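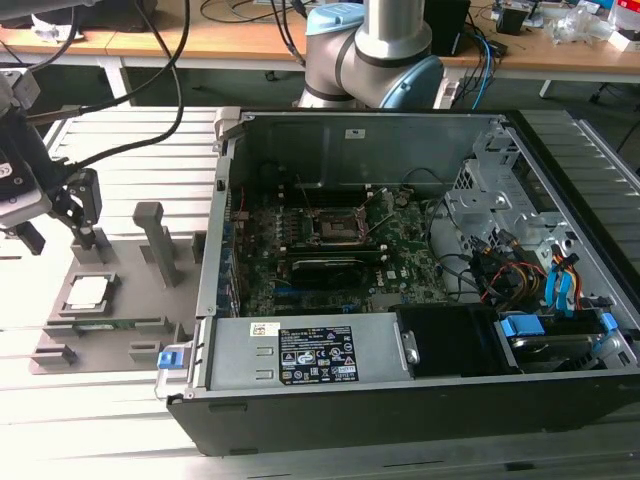
Can you put a different CPU in an old office tower without taking the whole board out?
Usually you can, the socket faces you once the side panel is off. Check the board's support list first though, a chip that fits the socket can still be one the BIOS has never heard of.

Gutarness bench days: sockets, chips and memory

Quick gallery, writing this between jobs. Captions short, sorry for typos, will fix later (probably in January when it's quiet). Bench notes from the processor round, for anybody who wants to do the same with a tower out of the closet.

Background, fast. We got a pile of retired office machines from Benent when they moved buildings. Most of them work. Plan is to strip, check, put the good chips with the good boards, and send the finished ones over to Montes for the reading room. Everything goes in the same log, job numbers are on masking tape. The tower in the first picture is 462.

First picture. Tower on its side, panel off. Socket empty, lever up. Power supply in the lower half, hard drive in its blue clips down in the corner. Left of the case, the parts holder with a processor in the square pocket and one green memory module in the slot below it. I like the holder a lot. Before we had it, chips sat on whatever was near, which is how you end up with a bent corner and a long face.

Things we do every time before a chip goes near a socket:

Power cord out, then press the power button once to drain what's left.
Touch bare metal on the case. Do it again after you've walked to get coffee.
Look at the socket under a good light, from two angles. One bent contact and the whole job stops there.
Old paste off the chip with isopropyl and a lint free cloth. Not a paper towel, it sheds.
Find the little triangle on the chip and the matching corner on the socket. Line up, lower, let go. No pushing!
Lever down only when the chip lies flat.

The lever takes more force than people expect. Some creak is normal on a lot of these. If the chip rocks before you close it, open up and start over.

Paste goes on after that, a blob the size of a pea, smaller on the small chips. We tried spreading it with a card for a while and saw no difference in temps on our machines, so now it's just the blob. Heatsink down evenly, screws a couple turns each in a cross pattern. Fan lead back on its header. I've forgoten the fan lead more than once, board beeps at you. 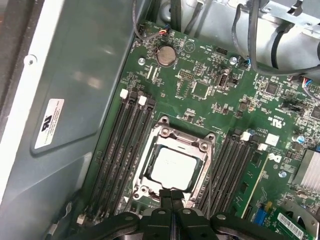
Todor Gashi wrote in to say he always starts with the memory, one stick in the first slot the manual names, and only fills the rest once the machine has gotten through its startup test. He also wants us to replace every coin cell as a matter of routine, because a dead one costs more time in lost settings than the battery costs in money.

Good points both. We do the one-stick thing now too. Coin cells we test first and swap if they read low, but I'm coming around.

Second picture is a board with a pale square chip sitting in the socket, four memory slots either side, both banks empty. Coin cell up top with BATTERY printed next to it, so no excuse for not finding it.

Memory order on boards like these, two banks: read the manual or the diagram inside the side panel if there is one. Matched pairs, same size across both banks where you can. Press till the latches click on their own, if you have to close them with your thumb the module isn't in.

Numbers so far, from the log:
21 machines finished and boxed
13 waiting on memory
400 watt supplies wanted, used is fine, tested please

Drives get wiped on the Barkudus machine before anything leaves, that's a seperate page.

Spare heatsink screws are in the jar by the door. Put them back in the jar. Next batch goes up when I've labeled it.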